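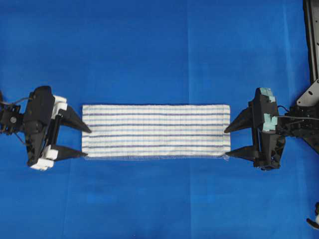
Striped towel on a blue cloth.

Threads > Books & Study > Apps

6 June 2018
By Madalena Falcão

Right, a thread about reading long Victorian novels on a phone, as I've just finished one and I'm still buzzing!

I've been using Pesley since November. It's a reading companion app: you tell it which book you're on and which chapter you've reached, and it only shows you notes up to that point. No spoilers. I can look up a character on the bus without finding out that she dies.

The book was Middlemarch. I'd given up on it twice (both times somewhere near the vicar's beetles) and this time I sailed through. Well, sailed slowly.

The best bit is the family tree. It grows as you read — a new cousin turns up, a new branch appears. Tap a name and you get two lines on who they are and where you last met them. For a book with this many uncles it's a lifesaver.

Second best: the margin notes. Other readers can leave a short comment on a paragraph and you choose whether to see them. I switched them on after each chapter and off again before the next. Some are daft, some are lovely. One person had written 40 of them, all about Mr Casaubon, none of them kind.

I tried Amano first, which is prettier, but the summaries gave away too much for me. If you're revising for an exam and already know the ending, you might well prefer it. The quote finder is great.

Our reading group at Drellevgate library has six of us on Pesley now. You can make a private group and see each other's notes, so we turn up with things to argue about. Last month we ran over by an hour on Dorothea alone!

Grumbles: the search is slow, and it forgets my text size every time it updates. Also the poetry section is thin. I looked for Christina Rossetti and found one poem with no notes at all.

It does work offline though, once you've downloaded the book's notes. I read half of part six on a train with no signal and didn't miss a thing.

Next up is Bleak House. If anyone wants to read along, reply and I'll send you the group code — we start on Sunday with the first four chapters. Bring biscuits, even if it's only online.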